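Looking after wooden worktops, tables and shelves (the lazy way)

I get more emails about wood than about anything else on this site, including the year I accidentally told everyone to descale their kettles twice. So I've put all my wood tips on one page, added the ones readers have sent in, and taken out a couple I no longer do myself.

Most of this is for pale wood, so beech, birch, ash, maple, that sort of colour. Dark wood hides a multitude of sins and you can get away with far more. Pale wood shows you every cup of tea you've ever had.

Find out what finish you've got

Do this before you buy a single product. Put a few drops of water somewhere out of sight and go and do something else for ten minutes. If the drops are still sitting up in little beads, you've got varnish or lacquer, or an oil that's still doing its job. If they've soaked in and left a dull patch, you've got oiled wood that's thirsty, or bare wood.

Lacquered wood wants a damp cloth and not much else. Please don't oil it! I did this to my mum's sideboard and it stayed tacky until well after Christmas, and we had to wipe the whole lot back off with white spirit on a rag. (Window open, rag laid out flat outside to dry. Oily rags scrunched up in a bin can heat up by themselves and catch fire, and I'm quite serious about that one.)

Everyday wiping

A well-wrung cloth, warm water, the tiniest drop of washing-up liquid. Wipe along the grain, then go over it with a dry tea towel. The drying matters more than the washing. If your worktop has gone grey round the sink it's nearly always water that has been left to sit, night after night, and no spray is going to fix that.

I've stopped using vinegar on wood. I used to recommend it and I know it's on half the internet, but it dulled the finish on my kitchen table after a winter of daily use, so now it lives by the shower screen.

Rings

White rings are moisture trapped in the finish. Black or dark grey ones have gone down into the wood itself, and they're a bigger job.

For white ones on a lacquered top, try a hairdryer on low, kept moving, for a few minutes. If that does nothing, a dab of plain mayonnaise left on overnight works surprisingly often. Shaimaa Alaoui wrote in to say she uses petroleum jelly instead because it doesn't smell of sandwiches, and I've switched over.

Dark rings need sanding. Go gently, with the grain, starting at 120 grit, and sand a wider area than the ring so you don't end up with a dip. Then re-oil the lot.

Crockery on a wooden shelf

I'm all for having mugs and pots out where you can grab them, and a low shelf on the worktop gives you somewhere to put things underneath as well. Two rules in my kitchen. Everything goes up bone dry, and anything with an unglazed bottom gets a felt dot or a bit of cork. Those rough rings on the base of stoneware are like sandpaper, and dark ones can leave pencilly marks on pale wood. A clean rubber (the school kind) takes those off nicely.
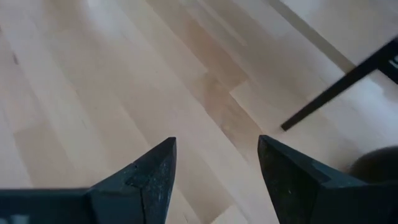
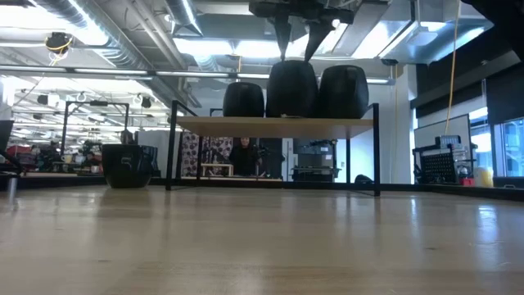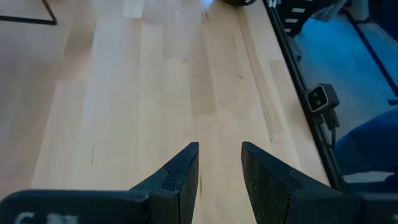
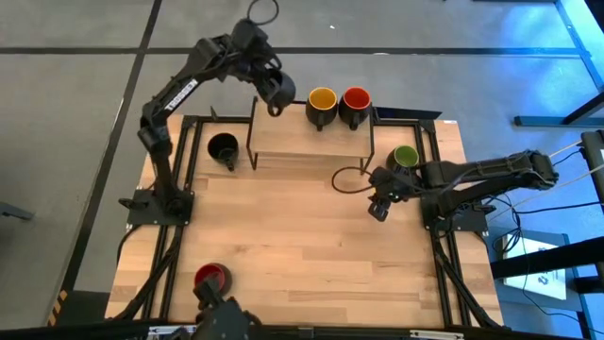 Oiling without the mess

Once you know the wood is oiled, it's a nice little job for an evening when there's something good on the radio. Clear everything off, wipe down, and let it dry properly, ideally overnight. Then put on far less oil than you think you need. I tip a puddle about the size of a two pound coin into the middle and push it outwards with an old cotton T-shirt, adding more only when the cloth starts to drag.

Leave it for twenty minutes and wipe off everything that hasn't gone in. Everything! A sticky worktop is an over-oiled worktop. Dong-hyun Sun, who did the fitting in my kitchen, told me to come back an hour later and wipe it again with a clean cloth, and he was right, there's always a bit more that has sweated back out.

A 200 ml tin does my worktops twice over. New wood will drink a lot more than that. I oil mine in November, before the heating goes on full, and again whenever the water test says so.

Scratches and dents

Light scratches in oiled wood: rub with a walnut half (the nut, not the shell), leave it a few minutes, buff. Obviously skip this one if anybody in the house has a nut allergy and use a drop of your usual oil.

Dents are my favourite because it feels like a magic trick. It has to be bare or oiled wood. Drip a little water into the dent, let it soak in, lay a damp cotton cloth over the top and press with the tip of a warm iron for a few seconds at a time. The steam swells the squashed fibres back up. Keep checking, and stop when it's level. It won't do anything for a gouge where the wood has gone missing, you'll want filler for that.

Pale wooden floors

Same thinking as worktops, only with more grit. Sweep or vacuum before you go anywhere near it with a mop, or you're just pushing sand about. Mop nearly dry. If you can see puddles behind you, wring it out again.

Felt pads on chair legs, yes, but turn the chairs over now and then and look at them. They pick up grit and hair and then they scratch worse than the bare leg would. I change mine when they go flat and shiny.

Floors by a sunny window change colour over the years and there's not a lot you can do beyond moving the rugs now and again so it happens evenly. I forgot for four years and there's a rectangle in our back bedroom that will outlive me.

Boards and butcher's block

Never in the dishwasher, never left soaking. Wash both sides even if you only used one, or the board will cup, and stand it on its edge to dry. For onion smell, coarse salt and half a lemon, scrub, rinse, dry straight away.

Use a food-safe oil on anything you cut on. Not olive or sunflower, they go rancid and you'll be forever wondering what that smell is.

From the comments

"Can I put a hot pan on it if it's oiled?" No. Oil does nothing against heat. Keep a trivet where your hand naturally goes, next to the hob and not in a drawer.

"What about wax over oil?" Lovely on a shelf, a bit pointless by a sink. It goes cloudy when water sits on it.

"How do you get candle wax off?" Let it go hard, or hold a bag of ice on it, then lift it with an old loyalty card. Brown paper and a barely warm iron for whatever's left.

Updated 2026-01-10, with the petroleum jelly tip added and the vinegar taken out. Limescale round taps has its own page now.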